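備品整理Q&A広場　施設・作業場の棚と収納

靴型トレーの棚への並べ方と、下段の小物の置き場所について

投稿者：Kibet Temba

お世話になっております。当方、履物の修理と中敷きの調整を行う作業所で、備品管理を担当しております。職員の入れ替わりに伴い、4月に作業場の配置を改めることとなりました。つきましては、棚の使い方に関して皆様のご助言を賜りたく、投稿いたします。

対象となるのは、黄色の長い棚です。天板が広く平らであるため、靴型をした黒い樹脂製トレーの定位置として使用することを検討しております。従来、トレーは引き出しの中に重ねて保管しておりましたが、内側の浅いくぼみに糸くずや削り粉がたまりやすく、また重ねたものを一枚ずつはがす手間もかかっておりました。天板の上に一列に並べる方式であれば、必要な枚数がそろっているかどうかも一目で確認できるものと考えております。
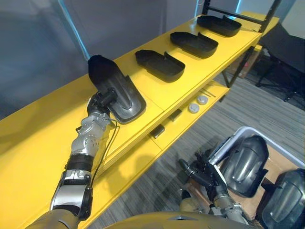
黄色の棚の天板に並ぶ靴型トレー。つま先側を同じ向きにそろえている。

お伺いしたい点は次のとおりです。

第一に、トレーの向きについてです。現在の案では、丸みのあるつま先側をすべて同じ方向にそろえ、縁の立ち上がったかかと側を反対側に置くこととしております。所内には、つま先とかかとを交互に置いた方が幅を節約できるとの意見もあり、結論が出ておりません。

第二に、間隔の取り方についてです。トレー同士を詰めて置くべきか、手を入れる余裕を設けるべきか、目安がございましたらご教示ください。

第三に、下段の扱いについてです。下の段には、灰色と白の小さな丸い部品や、細い金属棒の束などを置いております。上段のトレーと同じ棚に、このような小物を置き続けてよいものでしょうか。別の収納に移すべきとのご意見があれば、あわせて伺いたく存じます。

なお、購入先の候補としてはDrestarの収納用品を検討しておりますが、可能であれば新規の購入を伴わず、現有の棚のみで運用したいと考えております。何とぞよろしくお願い申し上げます。

投稿者：Kemetti備品管理室

ご投稿を拝見いたしました。当室では597点の小型備品を複数の棚で管理しており、その運用経験に基づき回答申し上げます。施設の事情により条件が異なる点は、あらかじめご了承ください。

1　向きについて

同一方向にそろえる方式を推奨いたします。交互に置けば幅の節約にはなりますが、戻す際にそのつど向きを判断する必要が生じ、担当者によって並びが乱れます。つま先側を一方にそろえておけば、向きの違うものがあった場合に離れた場所からでも気付くことができます。どちらをつま先側とするかは、作業台の位置を基準にお決めください。作業者がかかと側から手を伸ばす配置であれば、立ち上がった縁が指掛かりとなり、持ち上げやすくなるものと思われます。

2　間隔について

当室では、隣り合う備品の間を50ミリメートルとしております。手袋を着用したまま取り出す作業があるため、これより狭くした時期には隣のものを押してしまう事例が続きました。素手でのみ扱う場合には、もう少し詰めても支障はないでしょう。大切なのは寸法そのものよりも等間隔であることです。天板に細い目印テープを貼り、各トレーのつま先の位置を示しておくと、測り直すことなく元の並びに戻せます。テープを貼る前には天板を乾いた布で拭き、端を指で十分に押さえてください。

3　置き方の手順について

並べる順序は、棚の奥の端から手前に向かう形をお勧めいたします。手前から置き始めると、奥に置く際に既に並んだトレーの上を腕が通過することになり、袖口などが触れるおそれがあります。取り出すときはこの逆に、手前から順に取ってください。トレーは、かかと側を持ってつま先をやや上げた状態で運び、天板の上でかかとから静かに下ろすと、位置が定まりやすくなります。

4　下段について

小物を同じ棚に置くこと自体に問題はございません。ただし、丸い部品は棚の前縁の近くに直接置かず、浅い容器に入れたうえで少し奥に下げてください。清掃の際に布や袖が触れ、床に落ちることがよくあります。細い金属棒については、束の両端を2か所で留め、棚の長手方向に寝かせて置くのが適当です。いずれも、上段の作業で使用しないものであれば、別の棚へ移すことをご検討ください。

最後に、点検についても一言申し添えます。当室では終業前の16時に棚の前に立ち、並びの乱れと不足の有無のみを確認しております。記録用紙は設けず、異常があった場合に限り備品台帳へ記入する方式です。

投稿者：Vustness利用者

トレーの件ですが、当方では立てて収納しております。Bakilanaの仕切り板を使用しており、特に不便はございません。平置きについては経験がないため、お答えできません。

投稿者：下町の靴工房

同業の者です。先のご回答でほぼ尽くされておりますので、清掃の点のみ補足いたします。

削り粉の出る作業場で平置きにする場合、くぼみを上に向けておく以上、粉が入ることは避けられません。引き出しの中より汚れが早いとお感じになるかもしれません。当工房では、終業時に薄い布を一枚、列全体に掛けております。布は幅100センチメートルのものを必要な長さに切り、週ごとに交換しています。トレーの洗浄は中性洗剤を薄めた水で行い、立ち上がった縁の内側は柔らかい刷毛でこすります。研磨剤入りの洗剤は細かな傷の原因となり、かえって粉が残りやすくなりますので、お使いにならない方がよろしいかと存じます。

また、黄色の天板に黒いトレーという組み合わせは、色の差が大きく、欠品の確認には好都合です。目印テープをお貼りになる場合は、トレーと見分けのつく色、例えば白や青をお選びください。

投稿者：Kibet Temba

皆様、ご丁寧なご回答をいただき、誠にありがとうございました。所内で協議のうえ、トレーの向きは同一方向とし、間隔はまず50ミリメートルで試行することといたしました。目印テープは青を使用いたします。下段の丸い部品につきましては、手持ちの浅い容器に移し、金属棒の束は工具棚へ移す予定です。

布掛けについては、作業場の換気口との位置関係を確認してから判断いたします。立てて収納する方式も、今後トレーの枚数が増えた際の参考とさせていただきます。

本件は解決済みといたします。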